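We're looking for a planner who gets a kick out of spreadsheets and fruit in equal measure. The job title is Equipment Planning Lead, the team is Stivska's handling group, and the question you'd spend your first months on is a lovely one: what should we buy next, in what order, and what will it cost us to keep running?

Stivska works on picking and sorting soft produce. Our operators use hand-held grippers, two fingers with ribbed pads, and every session is a practical test of what a fruit will put up with. A cherry tomato is a very different customer from a mandarin, and we want the kit list to grow out of that sort of work.
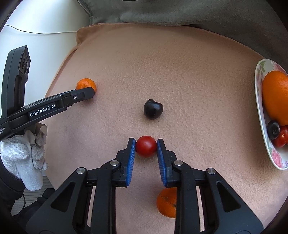
**Zaltach, November**

The post is based at our Zaltach workshop, with a budget of your own from the first week. At present we plan equipment in the gaps between other jobs, and it shows: spare pads get ordered when the drawer is empty, and the last round of quotes sat in three different inboxes. We've got good people and a good bench, and we're ready for somebody to pull the buying side together.

## What you'd be doing

- Writing the equipment plan for the coming year, with a shorter version that the operators will want to read
- Building a running-cost sheet for each gripper: pads, pivot screws, cables, repairs, and the hours it spends out of use
- Asking suppliers for quotes, comparing them on the same terms, and arguing (nicely!) about lead times
- Deciding with the team when to mend, when to replace and when to keep a spare on the shelf
- Looking after the Xavier list, our register of every tool and part. It has 933 lines at the moment and would love some attention
- Setting aside money for the dull things, such as blankets, gloves, bowls and a steady supply of fruit

You'd also lead the buying for Jornetti, our next bench. It will have room for 4 operators to work side by side, and almost everything about it is still open. Do we buy all the grippers together, or start with a couple and learn from them? How many spare finger pads should we hold? Which parts can be shared between benches? We have opinions, and we'd be delighted to have them tested against proper figures.

Expect to spend time at the bench yourself. You'll hold the tools, squeeze a tomato or two and find out what a stiff joint feels like at the end of an afternoon. It's the quickest way to learn which line of a quote matters, and it's good fun as well. 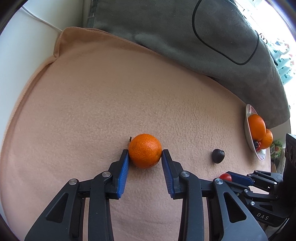 *Gilmar Sales*

I run the bench and I'll be your manager, so let me say a bit about how we work. When I ask for new equipment I want to be asked back: what is it for, who will use it, what happens to the old one? A mandarin has a dimpled peel and a nice round shape, and it's easy to get excited about a tool that holds it well. The plum and the tomato have to get their turn before we sign anything. I'd like you to be the person who puts that into the plan and gives it a date and a price.

The team is 6 people and we eat lunch together most days. Cornel Mocanu keeps the tools in order and will be your closest colleague; he has strong views on screws and will share them.

## What we hope you'll bring

You have planned or bought equipment before, for a workshop, a lab, a packing house, a kitchen, a theatre, anywhere that things wear out. You can build a budget that other people can follow. You ask operators what they think and write down the answer. Clear written English is a must.

You don't need an engineering degree, and you don't need to have worked with grippers. If you've ever looked at a cheap part and worked out what it would cost in lost hours, we'll get on very well.

## Terms

Permanent post, full time or four days a week. You're free to choose your hours so long as you overlap with the bench between 10 am and 3 pm. There's a training allowance, and travel to suppliers is paid. We cover moving costs for anyone coming to Zaltach from further off.

## How to apply

Send a CV and a letter of no more than 5 paragraphs to Gilmar Sales at the Stivska workshop, marked "Equipment Planning Lead". In the letter, tell us about one purchase you're proud of and one you'd undo. Applications are open until the end of November, and visits to the bench can be arranged with Cornel beforehand.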